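Part-time packer and all-rounder wanted at Flillow, Misport (2 days a week, start in March)

Posted Monday, February 4, 2019

Hello! I'm looking for somebody to come and work with me at Flillow. If you've bought sweet peas or dahlias from us you'll know the name already, and if you haven't, we're a very small mail-order seed and tuber business in Misport, up the hill behind the old ropeworks. It's me most of the time, plus Kiyoshi Honda on the growing side, and we've got to the point where two pairs of hands won't stretch any further.

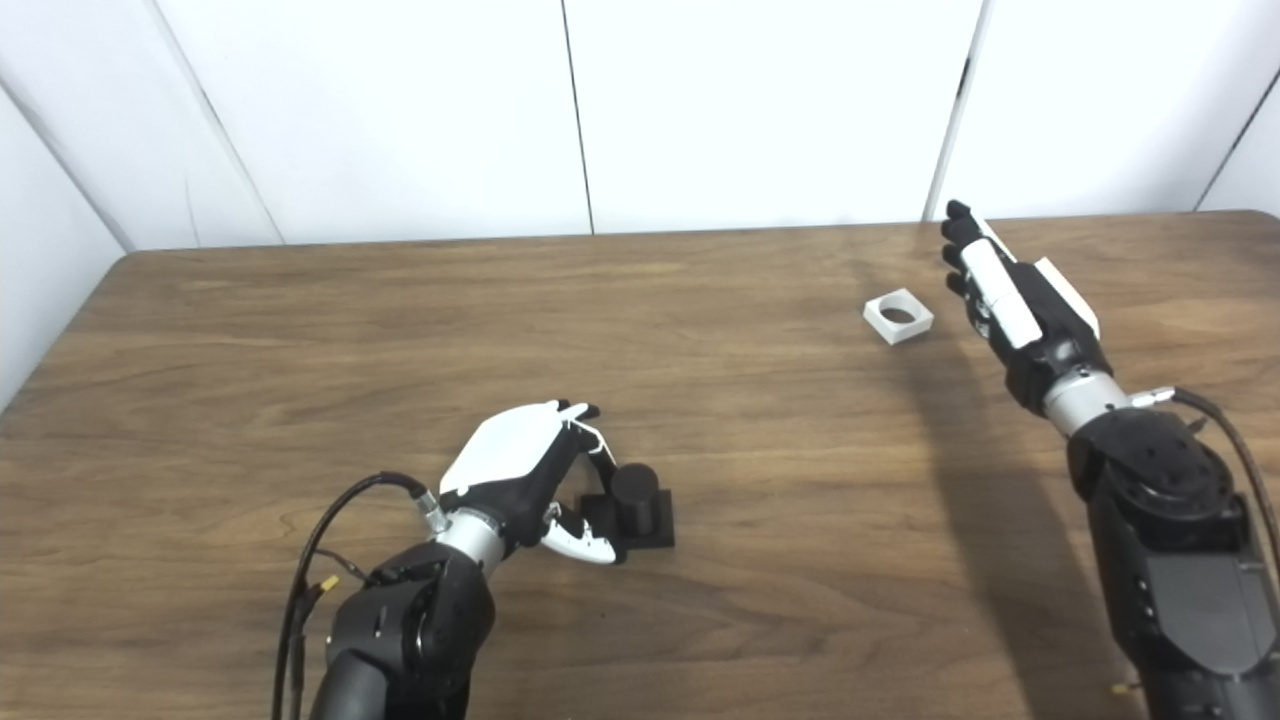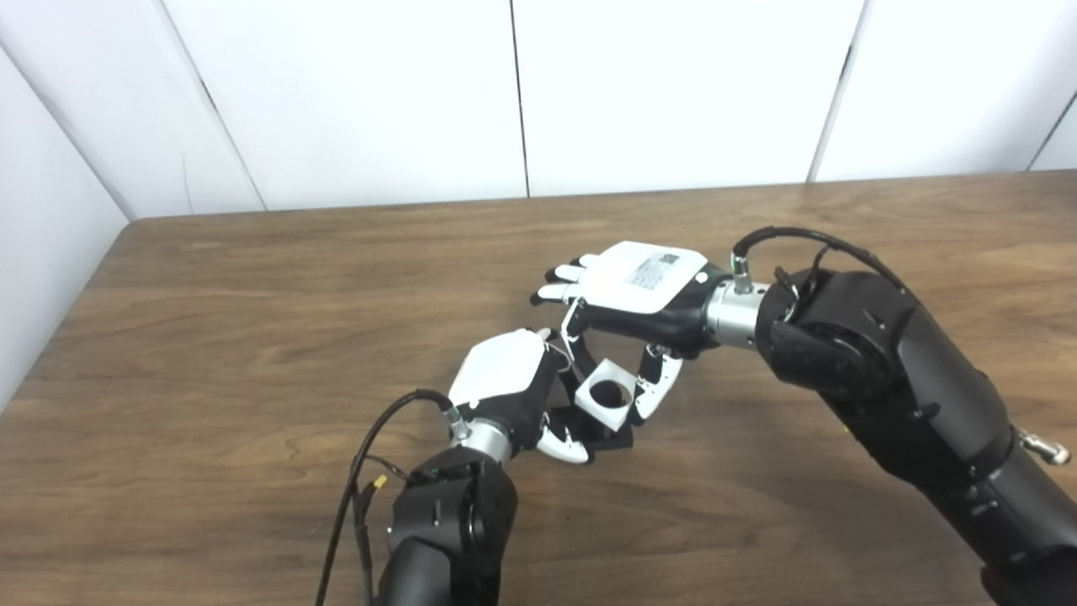 So, the job. I've tried writing this as a proper job description twice and both times it came out sounding like a bank, so I'm just going to tell you what the days are like and you can decide if you fancy it.

Last year we sent out 1,658 parcels. I know that's small beer to a big seed firm but every one of them was put together by hand, and an awful lot of them went out in the same few weeks of spring, when everyone in the country looks out of the window on the same sunny Saturday and decides they want cosmos. I love that bit of the year. I also got to the end of it last time having eaten cereal for tea more often than I'd like to admit, and Kiyoshi very kindly suggested that perhaps we should get some help in before it came round again.

What you'd be doing

Mostly packing. You print off the orders first thing, pull the packets from the drawers, check them against the sheet, check them again, and put them in the right size of envelope with a growing leaflet. Tubers go in boxes with a bit of shredded paper, labelled, firm enough that they don't rattle. It sounds simple and it is, but it needs doing carefully, as a Bishop of Llandaff and a Café au Lait look exactly the same when they're a brown lump in a paper bag, and the customer won't find out which one they've got until August. By then they've planned a whole border round it (or a wedding, in one case I still go hot thinking about).

Then there's filling the packets. We buy some seed in bulk and save some of our own, and it all has to be measured out with little scoops. Nigella is lovely to do. Poppy seed gets everywhere, you'll find it in your shoes. Sweet peas are counted, and I'm fussy about the count, so if you're the type to start chatting halfway through a packet and lose your place, you'll need a system. Mine is to mutter.

Other bits that come up:

Answering emails. Most of them are either "where's my order" or "what's eating my plant", and you don't need to know the answer to the second sort, just pass them on to Kiyoshi, who enjoys them.

Taking the sacks down to the post office in Misport. There's a trolley. If you drive then so much the better, but I've done it on foot for years and the hill's only bad coming back.

Stock checks. We list more varieties than we sensibly should and I'm always convinced we've got another bag of Ammi somewhere. We never do.

Dividing and washing tubers in the autumn. Cold, muddy, outdoors, and oddly my favourite job of the year. I'll supply the gloves and the soup.

Now and then, a day at the field in Findach. It's twenty minutes on the bus along the coast and we rent a strip there from a farmer, with a polytunnel and a shed and a very good view. In summer there's deadheading and seed collecting to do and I'd be mad not to offer it to whoever takes the job, but if your knees or your hay fever say no then that's completely fine, we'll keep you indoors.

Who I'm looking for

You don't need any experience in gardening. Really, you don't. Before Flillow I worked in the office of a carpet showroom and couldn't have told you a hardy annual from a half-hardy one. What I can't teach is being careful when you're a bit bored, and that's most of what I'm after. If you're the person in your family who does the jigsaw edges, or you always read the instructions first, I suspect we'll get on.

Handwriting that other people can read would be handy, we still write some labels by hand. You should be all right with a basic spreadsheet, by which I mean opening it, typing in the right row and saving it. And you need to be able to lift a box of tubers on to a shelf, although if that's the only thing putting you off, talk to me and we'll find a way round it.

I don't mind what age you are or what you've been doing lately. School-run parents, people who've retired and found they hate it, someone between things, someone coming back to work after being poorly: all good. I had years out of work myself when my mum was ill and I remember how it felt trying to account for them on a form. You won't have to do that with me.

A liking for Radio 4 is not essential but you'll be hearing quite a lot of it. We can negotiate over music in the afternoons. Kiyoshi brings in jazz CDs and I've come round to some of them.

Hours and money

It's 2 days a week all year, Tuesday and one other day that we can agree between us. The pay is £192 a week for those, with paid holiday on top. We start when you can get in after the school run or the bus, and we finish when the post has gone. From the middle of March there'll be extra days going if you want them, paid at the same rate, and I'd like it if you did want some of them, but I won't sulk if you can't. In December it goes very quiet apart from gift vouchers, and I shut up shop altogether between Christmas and New Year. You'd still be paid for that week.

There's a trial day before either of us commits to anything. It's paid, whichever way it goes. I've had jobs where I knew by lunchtime that I'd made a dreadful mistake and had to stick at it for months out of politeness, and I'd rather you could just say so.

You'd get seeds at cost and as many slightly wonky tubers as you can carry home. Tea and coffee are on the house. Biscuits are on a rota, which has been the cause of more discussion than anything else in the business.

Where we are

Flillow is on Vaughan Lane, first gate on the left after the chapel. The bus from the station stops at the bottom and it's a steady walk up from there. There's one parking space if you don't mind reversing out past a wall that has already had a bit of my wing mirror. Bikes can come inside. It's all on one level once you're through the gate, with a toilet and a small kitchen, and the heating is fine as long as you put a jumper on in January (I've asked about getting it looked at).

If you've got a dog, sorry, I have to say no. I'd love one about the place but there are bonemeal samples in the store and I've learned my lesson with my sister's spaniel.

Things people have already asked me

I put a card up in the library last week and have had a few phone calls, so to save you ringing:

Is it permanent? Yes. I'm not looking for someone just to get us through spring.

Could two friends share it? I hadn't thought of that, but I don't see why not, one day each. Write to me together and tell me how you'd do the handing over.

Can it be done from home? Sadly no. I did once fill packets at my kitchen table and we had love-in-a-mist coming up in the doormat.

Is there a uniform? No! Wear something with pockets.

Will I be on my own? Sometimes, when Kiyoshi's at Findach and I'm at a plant fair. Not to begin with, though, and never before you've told me you're happy with it. I'm always on the end of the phone.

My son's sixteen, could he apply? Not for this one, it clashes with school. But we do usually want a hand with the tuber lifting at half-term in October, so do get him to drop me a line nearer the time.

How to apply

Please don't send a CV unless you've got one handy and it makes you feel better. What I'd like is a letter or an email, a page at most, telling me a bit about yourself, which days suit you, and something you've done that needed patience. It doesn't have to be work. Somebody who applied for a Saturday job with us years ago wrote about untangling her nan's necklaces and I hired her on the strength of it (she was brilliant, and has since gone off to be a nurse).

You can post it or drop it through the door at Flillow, Vaughan Lane, Misport, or use the contact form on the website and put "packing job" at the top so it doesn't get mixed up with the slug questions. Letters need to be with me by 5 o'clock on the last Friday of the month. I'll write back to every single person, yes or no, and I'll ask a handful of you round for a cup of tea and a look at the place the week after. It won't be an interview with a panel. It'll be me, and Kiyoshi if it's raining and he's come in from the field, and we'll probably give you a tray of mixed seed to sort while we chat, so bring your reading glasses if you use them.

If you'd like to ask anything before you write, ring the shop number in the mornings. Let it ring for a good while, I'm usually at the far end with my hands full. And if the job isn't for you but you know someone in Misport or out Findach way who'd like it, please pass this on to them.

Order customers, the spring list is up now and the sweet pea collection is back in stock, sorry for the wait!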